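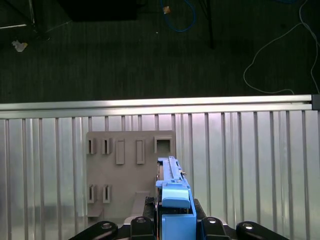

Night bus or morning train from Ostholm to Elel, with a big suitcase?

Posted by Wanigasekara

Hello to all. In September I must travel from Ostholm to Elel for a family visit and I try to decide between two possibilities. The first is the night bus of Golier, which leaves Ostholm at 11:40 in the evening and comes to Elel before breakfast. The second is the regional train in the morning, with one change at the junction. The bus ticket is 35 and the train ticket is a little more than the double if I buy it now.

My questions are these. Is it possible to sleep on this bus, or does it stop in every village with the lights on? I have one large suitcase and one small bag. On the Golier page it is written that large luggage is "subject to space," and I do not understand if this means they can refuse me at the door. Also, if I take the train and the first one is late, will the second train wait for me? I have read different opinions and they are several years old.

I am not in a hurry, but I would like to arrive in a condition to speak with people. Thank you in advance for your patience with my English.

Rhodri Gittins

I have made this trip both ways, the bus more often than the train, so I will try to answer in order.

Sleeping: it is possible, but it depends on the seat. The bus makes 4 stops during the night. At the first two the driver leaves the big lights off and people get on quietly. The third is the long one, at a service station, and there the lights come on and everybody wakes up. After this it is dark again until Elel. If you can choose your seat, take one on the right side in front of the middle door. The seats behind the middle door are close to the toilet, and the last row does not lean back.

Suitcase: "subject to space" sounds worse than it is. The ticket includes one large piece under the bus. I have seen a driver become difficult with a man who had a bicycle without a bag, but never with a normal suitcase. Come twenty minutes early and put it in yourself on the side for Elel. Ask the driver which side, it is not always the same one. Keep your medicine and your charger with you, you cannot open the luggage space during the trip.

Train: if you buy one ticket for the whole way, the second train does not have to wait, but they must take you on the next one without a new payment. If you buy two separate tickets because it looks cheaper, you lose this. The change at the junction is over a footbridge, and the elevator there was out of order both times I used it. With a large suitcase I would think about that.

For arriving fresh, I would pay for the train. For the money, the bus is fine, and the station cafe in Elel opens early.

busfan2000

Bus. Take earplugs. Train is too expensive for what it is.

Marketa_L

I agree with most of what Rhodri wrote, with one correction. The elevator at the junction was repaired in spring. I used it with a stroller and it was slow but it worked.

Please check also the train fares again in the evening. When I looked in the morning I saw only the full price, and at ten at night there was a cheaper fare for the same train. I cannot say if this is a rule or if I had luck.

One more thing about the bus: in Elel it does not stop at the railway station but on the street behind it, next to the post office. If your family comes to pick you up, tell them this before, otherwise they will stand on the wrong side and you will both be calling each other.

Wanigasekara

Thank you, this is very helpful. I did not know about the separate tickets and I was going to do exactly this. I will look at the train price tonight, and if it is still high I will take the bus and reserve a seat on the right side. Does somebody know if the seat reservation can be changed later without a fee?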